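2026-06-22

Up before the alarm. Coffee, one egg, and the bread that should have been eaten two days ago. I had told myself the work room would get done before the end of the month and there is not much month left, so I went straight there after breakfast.

Rain on and off all morning. I took the back road through Wulside because the bridge is down to one lane again and I did not want to sit at the light. The odometer says 812 miles since the oil change, so that can wait until August.

Started with the paper. There was a folder of delivery slips from Cudent going back to last year and I threw out everything that had already been paid. Kept the warranty sheet for the desk, even though I doubt they would honor it. The Kadlec invoice was in there too, for $1,297, which I had been looking for since spring. Put it in the blue folder with the others.

Then the desk. The white top is good looking but it shows everything. Every crumb, every bit of pencil, every dot of whatever comes off the packaging. On the old brown table I could go a week without wiping and not know the difference. On this one I see specks as soon as I come in the door. I have tried the spray from Cerutico and it leaves a film if you use too much. A damp cloth and then a dry one is better. I am writing that down so I stop buying the spray.

I also want the little container with the red lid to have a permanent spot. It ends up at the edge of the desk, and that is where an elbow goes. The drawer unit underneath would be the sensible place for it.
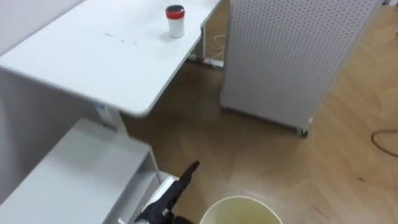
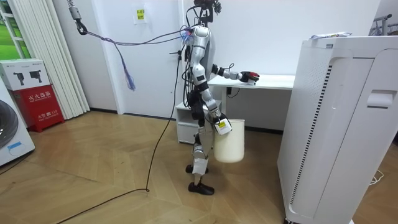
The cords are the part I keep putting off. I looked up cable trays at lunch and there is a metal one that screws to the underside of a desk, and a cheaper one that sticks on. I don't trust the sticky kind. I had one in the apartment and it let go in the middle of the night and I thought someone had broken in. The metal one means drilling, and I would have to find the short drill bits, which are in one of the boxes in the garage. Left it undecided.

Lunch was the rest of the lentil soup. Too much salt the first day and it has not improved.

In the afternoon I measured for hooks. The pegboard has been standing there since we got it and I still have not bought the right hooks for it. The ones from the hardware store were for thicker board and they wobble. I would like the scissors, the tape and the two small brushes up on it, and the dustpan if there is a hook strong enough. I wrote down 8 short hooks and 4 long ones. It is nice that the panel rolls, because I can get the broom behind it. I should do that more than I do. Dust collects along the wall and then it all drifts out onto the parquet.

The floor needs its own day. I swept but did not mop. The wood is light and the pattern hides dirt pretty well, which is the opposite of the desk, and I can tell I have been getting away with it. The woman at the floor store told me to use hardly any water and go with the grain, but with this pattern the grain goes two ways, so I just go toward the door.

I need to look up how often the air purifier wants a new filter. The booklet was not in the paper folder. It may be in the kitchen drawer with the other booklets, or I may have thrown it out this morning with the slips, in which case it is in the recycling and I can dig for it tomorrow. I did not feel like going out in the rain to check.

Stopped a little after four. My back was sore from bending over the boxes. Took a hot shower and lay down with the radio on and missed most of the program.

Supper was rice and the frozen beans. Called about the dentist appointment and got the machine. Will try again in the morning.

For next time:
hooks, 8 short and 4 long
find the drill bits
purifier booklet
mop
a box for the markers, the old one split
trash bags, the small size

It was still light out after I washed up and the rain had quit, so I walked down as far as the mailbox and back. Two bills and a seed catalog. The tomatoes have come up well but something is eating the basil again, down low, where I don't see it until the leaf is mostly gone. Set out a saucer of beer for the slugs, if it is slugs.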